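Support > Closed tickets > Storage and sync > Attachment upload stalls

Ticket: Attachment uploads stall on large item records
Product: Skonix Inventory, self-hosted
Site: Kundetti warehouse office
Opened: 2024-03-14
Status: Closed, fixed by configuration

Reported problem
Uploads to item records stop at different points and never finish. The progress bar stays where it is and the browser shows no error. Text fields on the same record save normally. The site first saw this after moving the application behind a new Nørgaard proxy. Small files go through. Photo files from the household goods category fail most of the time.

Environment
Application and database on one host. Proxy on a second host, same subnet. Attachment store is a network share served by a Bostska file appliance. Clients are desktop browsers on wired connections. No VPN in the path.

Log

Entry 1. Asked for the application log covering one failed upload. The log shows the request opening and then nothing until the session timer closes it. No write error from the share.

Entry 2. Checked free space and permissions on the share. Both normal. The service account can create, rename and delete files from a shell on the application host. Share ruled out.

Entry 3. Bypassed the proxy by pointing one client straight at the application port. The same files that had failed uploaded without trouble. Fault is in the proxy or its settings.

Entry 4. Proxy body size limit was already raised and is not the cause. A request over that limit is refused at once with an error page, and the site gets a silent stall.

Entry 5. Proxy debug log enabled. Request buffering is on, and the buffer directory sits on a small temporary volume. The volume held 1,023 partial files, left over from earlier stalled uploads. When it fills, the proxy waits for space and does not report the condition to the client.

Entry 6. Stopped the proxy, emptied the buffer directory, restarted. Uploads worked for about 48 minutes, then stalled again. Cleaning up alone does not hold.

Entry 7. Turned off request buffering for the attachment path only and left it on elsewhere. Set the read timeout on that path to match the application session timer. Reloaded the proxy.

Entry 8. Test batch of 2,000 uploads run from a script on a client machine. No stalls. Buffer volume stayed flat for the whole run. Records opened afterward show their attachments at full size, and the checksums match the source files.

Entry 9. Site asked whether records saved during the fault need repair. They do not. A stalled upload never creates an attachment row, so the record is intact and the file only has to be added again.
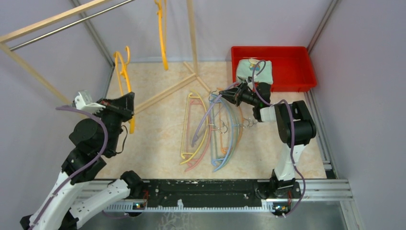
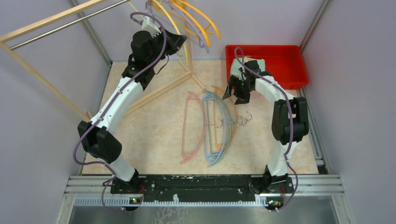

Clothes hangers and a drying rack.

Entry 10. Site confirms normal operation. Known issue added for the May release notes: the installer should warn when the proxy buffer directory is on a temporary volume. Ticket closed.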